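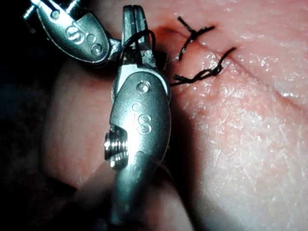 December, 7.40 p.m.
By Virgil Zamfir
Print | E-mail

Week three of the whitening trays from the Flamcombe practice. Gel goes in at 8, trays out before bed. Upper canines still a shade darker than the incisors. Corina Sutter says canines always lag and that I should stop checking them under the kitchen light.

Sensitivity on the lower left again, mostly with cold water. Changed to the Trummer paste, morning and night, spit and no rinse. Skipped the gel on the lower arch yesterday and will skip again tonight - upper only until it settles.

Tea is down to two mugs, both before noon. Coffee through a straw was tried and dropped. It went up my nose.

Rang Mondivlow about the replacement brush heads. Pack of 8 costs less per head, but they only post free on orders over 75, so I will wait until the floss runs out as well.

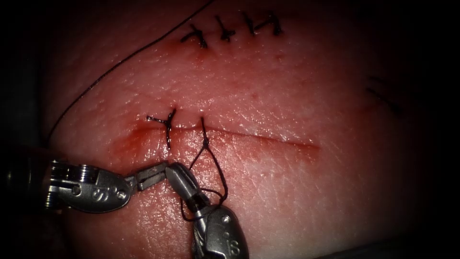 Practice pad, upper incision closed with four stitches.

Gum margin by the upper right premolar is a little white where the gel crept over. Trimmed the tray edge with nail scissors and smoothed it with a file. Less gel next time, a dot per tooth.

Shade check with Corina at Drekircombe after the new year. Must take the old shade card.

Contact | Copyright Virgil Zamfir | Back to top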